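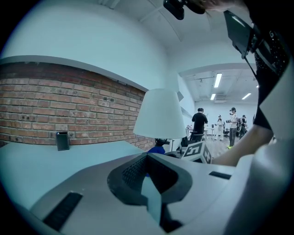 The finger that stopped closing

I lost most of an afternoon in November to a gripper fault, so I'm writing it up before I forget the order of things.

We use a white hand-held gripper at Wavthorpe, the one with the pale finger that runs down the middle of the V and a black textured pad on the side of it. Past 600 cycles on the counter, it began reporting "closed" with the finger still short of its stop. There was no error and no beep. The log looked clean, so I kept going and recorded 13 runs that I later had to throw out.

My first guess was tracking. I moved the marker cube closer to the lamp, then farther away, and got the same numbers both times. Then I blamed the cable and swapped it. Same again.

Marwa Kabbaj asked if I had checked the zero. I had not. The tool stores its zero position at power-up, and I had been squeezing the trigger a little while switching it on. Every reading after that was shifted.

That explained the offset but not the finger stopping short. For that I had to open the housing. One screw on the linkage had backed out and was catching on the inside wall. I put it back with thread locker and left it for 30 minutes, which was probably too short.

I now power up with my hand off the trigger and check that screw at the start of each session. The next full service is due at 2000 cycles. I'd like to do it sooner.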